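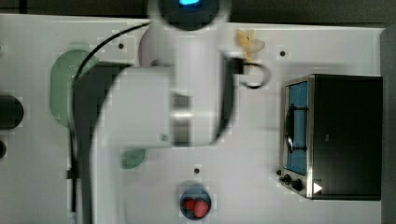
*Robot arm over a white tabletop.*

## Week 1 notes: what can a sewer tell us about an epidemic?

Jan 8, 2021

Welcome back! These notes go with the first lecture of the wastewater block. Read them before the seminar and bring a pencil, there is some sketching to do. You don't need any biology beyond what we covered last term, and the sums are no worse than a recipe scaled up for a big family.

### 1. The basic idea

People who catch the coronavirus shed bits of its genetic material in their stools. Some begin shedding early on, some carry on for weeks, and some shed while feeling perfectly well. All of it goes down the toilet, into the sewer and off to the treatment works, where everyone's contribution gets mixed together. Take a bottle of that water, measure how much viral RNA is in it, and you have a rough reading for everyone upstream.

I think this is one of the loveliest ideas in public health. One bottle, a whole town, and not a single person has had to book an appointment!

It is also older than it looks. Polio has been tracked in sewage for decades, and much of what we know about where to sample and how often comes from that work. If you liked the polio reading last term, go back to it this week, because you will see it quite differently.

Compare this with counting cases. A case count depends on somebody feeling ill, deciding to get tested, finding a test, and the result being passed on. Each of those steps can change from week to week. If a testing site closes for a few days the count drops, and the epidemic hasn't noticed. People flush regardless.

### 2. Some words we'll be using

**Catchment.** The area whose drains all run to the point where you sample. It almost never matches a council boundary, and this causes no end of trouble when you try to line up sewage data with case data.

**Influent.** Untreated water coming into the works. Most samples are taken from here, after the grit and rags have been screened out.

**Primary sludge.** The solids that settle out early in treatment. A lot of the virus sticks to solids, so sludge can give a stronger signal, but it is harder to say which day it belongs to.

**Grab sample.** One bottle, filled at one moment.

**Composite sample.** Lots of small sips taken over a day and pooled. The sampler in our class data takes one every 20 minutes.

**Gene copies per litre.** The usual unit for a result. It counts fragments of RNA. It says nothing about live virus, so please don't write "infectious" in your coursework when you mean "detected".

**Limit of detection.** The level below which the lab can't tell a weak signal from none. "Not detected" is a statement about this limit as much as it is about the town.

### 3. From drain to data

The path a sample follows at Joledano, the town we use all through this block:

1. The composite sampler at the Rutkowska works fills its container over a full day.
2. The container is swapped and chilled.
3. A courier takes it to the Diltel laboratory.
4. The lab adds a known amount of a harmless control virus.
5. The sample is concentrated, since the RNA is spread very thinly through a great deal of water.
6. RNA is extracted and measured by PCR.
7. The result is adjusted for flow and goes into the weekly file.

Step 4 deserves more love than it gets. Some of the virus is always lost during concentration. If you put in a known amount of control and get only part of it back, you have a good idea of how much of everything else went missing too. If the control comes back very low, the whole result is suspect and the sample should be run again. In the file you'll see a column called `recovery`. Look at it before you look at anything else.

### 4. Grab or composite?

Sewage changes hour by hour. There is a morning rush, a lull, a smaller evening rush. In a small catchment, a single flush from a person shedding heavily can send a grab sample through the roof, and a bottle filled a few minutes later might show nothing at all.

Composites smooth this out. They cost more, need power and a secure place to stand, and can clog (wet wipes, always wet wipes). So grab samples still have a place: in a side street manhole, at a hospital outlet, anywhere you can't leave a machine.

**Sketch 1.** Draw a day's flow for a small town, midnight to midnight. Mark where you would take a grab sample if you could only have one. Now do it again for a university hall of residence. Are your marks in the same place? Why or why not?

### 5. Rain, and why we correct for flow

In many older towns the street drains and the house drains share the same pipes. When it pours, the sewage is watered down and the virus reading falls. Nothing has changed about who is infected.

The fix is pleasingly simple. Multiply the concentration by the day's flow and you get a **load**, the total number of gene copies arriving in a day. Divide by the number of people in the catchment and you have a load per person, which lets you compare a small place with a large one.

> load per person = (copies per litre × litres per day) ÷ people in catchment

Suppose that on a dry day the reading is 80 copies per litre. Overnight it rains hard and the flow doubles, while the number of people shedding stays the same. The reading drops to half, the flow is twice what it was, and the load comes out exactly where it started. Try it with your own numbers until it feels obvious!

Flow meters go wrong as well, so many groups use a second yardstick. The favourite is pepper mild mottle virus, a plant virus that gets into us through peppers and hot sauce and comes out the other end in large and fairly steady amounts. Divide your coronavirus reading by your pepper virus reading and much of the dilution cancels. I still can't get over how good this is.

### 6. The class data

The file has 258 samples from Joledano and its smaller neighbour Zurkum. Please keep the two places apart when you plot. The Zurkum series is shorter and much bumpier, and if you join them up you will invent a wave that never took place.

Things to watch for:

- Blank cells in `copies_l` mean the sample was lost. A result below the limit is marked `ND`. Do not turn either of them into a zero.
- Dates are the day the composite **ended**. Clinical cases are listed by the day of the swab.
- Zurkum switched from grab samples to composites part of the way through. The change is flagged in the `method` column.
- Plot on a log scale. On an ordinary scale the peaks flatten everything else and you'll miss the early rise, the most interesting bit of all.

For smoothing, start with a simple moving average and resist the fancy tools until you've looked at the raw points. Always show the raw points under your line.

### 7. What the sewer can't tell us

It can't give a head count. Shedding varies hugely between people, and over the course of one person's illness. Turning a load into "so many people infected" means choosing a shedding figure, and reasonable choices lead to very different answers. Trends are much safer ground. "Rising for three weeks running" is a claim you can defend.

It misses homes on septic tanks. It gets muddled by commuters and tourists, who may be infected in one catchment and flush in another. RNA also breaks down on the way, faster in warm water, so a long sewer in summer behaves differently from a short one in January.

How early is the warning? Be careful with this one. The gap between a rise in the sewage and a rise in cases depends on how slow local testing is. Where people get swabbed quickly and results come back fast, the gap can shrink to almost nothing. Where testing is patchy, sewage may be the best early sign a town has.

### 8. Privacy

A treatment works serving a whole town gives away very little about any one person. Move upstream and this changes. Picture a manhole serving a single building with up to 300 residents, or a prison wing, or one care home. Staff and residents there never agreed to be sampled, and a positive result could lead to real restrictions on their lives.

Seminar questions:

- At what size of catchment would you start wanting consent, and from whom?
- Who should hear about a result first, the residents or the health department?
- The same bottle could be tested for drugs. Should it be?
- Would you publish street-level results on a public map?

There are good arguments on several sides. Come ready to argue for one you don't hold.

### For next week

Plot the Joledano series twice, once as raw concentration and once as load per person, on the same time axis. Circle any place where the two disagree and write a sentence or two on what you think happened. Check the rainfall column before you decide.

Reading: the chapter on sampling design, plus the short piece on sludge. Skip the appendix on primers unless you enjoy that sort of thing (I do, come and find me).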